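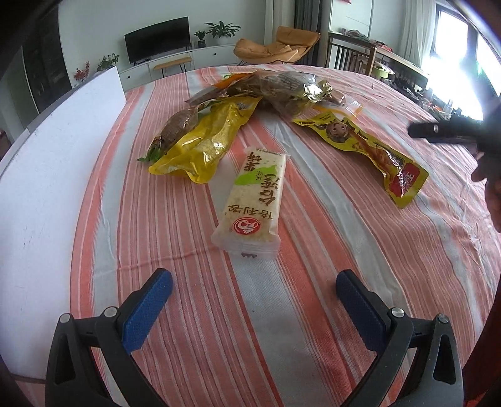
Why do crackers go soft when bread goes hard?
Because water moves toward wherever there is less of it. A cracker starts out drier than the room and picks water up. A loaf starts out wetter and loses it. Same kitchen, opposite trip. (Bread has a second problem, starch, see later in the chapter.)

Chapter 6
Water in Dry Foods

30 April 2025
By the Wattimena course team

Last chapter was wet foods: soups, sauces, fresh fruit. Now the other end of the shelf. Crackers, cereal, dried noodles, milk powder, spices. Foods people call dry, though none of them are. Every one has some water left in it, and that small amount decides most of what happens next. Crunch, clumping, color, smell, mold.

You'll need the weighing skills from Chapter 2. If you skipped it, go back now, the lab work won't make sense otherwise.

How much water, and how free

Two different questions. Students mix them up every year, and so do plenty of people working in factories.

First question: how much water is in the food? That's moisture content. A plain percentage by weight. Weigh the sample, dry it, weigh again, and the loss is the water. The usual oven setting is 105 degrees Celsius, a bit above boiling, until the weight stops changing. Cool the dish in a sealed jar with drying beads before you weigh. A warm dish on a balance gives a bad number. Air currents.

Second question: how free is that water to move around? That's water activity. Written aw, scale from 0 to 1. Pure water is 1. A bone-dry powder is close to 0. Honey has a fair amount of water in it but the sugar holds on tight, so its water activity is low and mold can't get started. Bread, much higher. Mold does fine on bread.

So two foods can have the same moisture content and behave in completly different ways. Salt, sugar, starch and protein all hold water, each to its own degree. Keep this in mind for the rest of the chapter. Most of the wrong answers on the review problems come from here.

Meeting the air

Leave a food out and it trades water with the air until the two are in balance. Air at 42 percent relative humidity will, given time, bring a thin food to a water activity of 0.42. Divide by 100, done. The food may be gaining water or losing it on the way there, depends where it started.

Time is the catch. A thin wafer gets there fast. A thick block of pasta dough, slow. A fine powder in a deep bin, very slow, with the top layer way ahead of the bottom. When a food tech says "it balanced out," ask how deep the sample was.

Temperature too. Warm air can hold more water than cool air. Bring a cold tin into a warm, damp kitchen, open it right away, and water settles on whatever is inside. Let the tin come to room temperature with the lid on.

Crunch

Crunch is a break. The walls inside a crisp food are thin and glassy, and when you bite they snap one after another, quick, each with a small sound. Add water and the walls bend a little first. Less sound. Add more and they just fold.

The change isn't even. You can add a little water to a puffed grain and most tasters notice nothing. Add a little more, same again. Then over a fairly narrow range the scores drop hard. Plot it and you get a curve like a slide, flat at the top, steep in the middle, flat again at the bottom. Where the steep part sits depends on the recipe. Sugar moves it. So does fat, though less.

Our running case for this chapter is the Gorkbridge bakery. Small place, one line, a plain puffed rice biscuit sold to shops along the coast. In January complaints came in about soft product. The oven logs looked fine. Moisture off the line looked fine. So where was the water coming from?

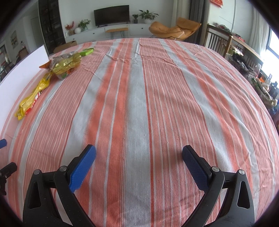

The bakery pulled product from storage and set up a holding test of 144 hours, one lot sealed as normal, one lot opened, both kept in the same room. Weighed at the start, weighed every morning after. The opened lot gained weight, no suprise there. The sealed lot gained too, slower, but steady. A good wrapper with a good seal should have shown next to nothing over that stretch.

Two ways water gets through a package. Straight through the film, since every plastic film lets a little vapor pass. Or through a gap in the seal. Film losses look the same from pack to pack. Seal losses don't, they jump around, one pack fine and the next one terrible. So look at the spread before you look at the average. At Gorkbridge the spread was wide.

We come back to this in section 6.4, with the weights, and you'll work out the leak for yourself. Don't read ahead to the answer.

Caking and clumping

Powders next. Short version here, the long one is 6.5.

Powder grains touch at points. When the outside of each grain takes up water it turns sticky, and the points become little bridges. Dry it again and the bridges set hard. That's a lump. Milk powder, onion powder, drink mixes, all of them. Milk sugar is a bad one.

The Illetti warehouse problem (end of chapter) deals with a 2000 kilogram order of onion powder, stored in lined sacks against an outside wall. Read it early. It helps to have a real mess in mind while you go through the theory.

Before you start section 6.1

Check that you can do these:
- find a percent moisture from two weights and a dish weight
- read a value off a curve
- explain relative humidity to someone in a sentence or two

Words to know: moisture content, water activity, sorption, glassy, caking, barrier film. Definitions are at the back. Sorption covers both gain and loss, older books split them.

Bring a notebook to lab and a pen that works. Pencil weights will not be accepted. First lab uses the small drying oven and it needs time to heat, so turn it on when you walk in, then read the handout.

Contact: Nimow Press, Textbook Desk | Copyright 2025 Nimow Press. All rights reserved. | Back to top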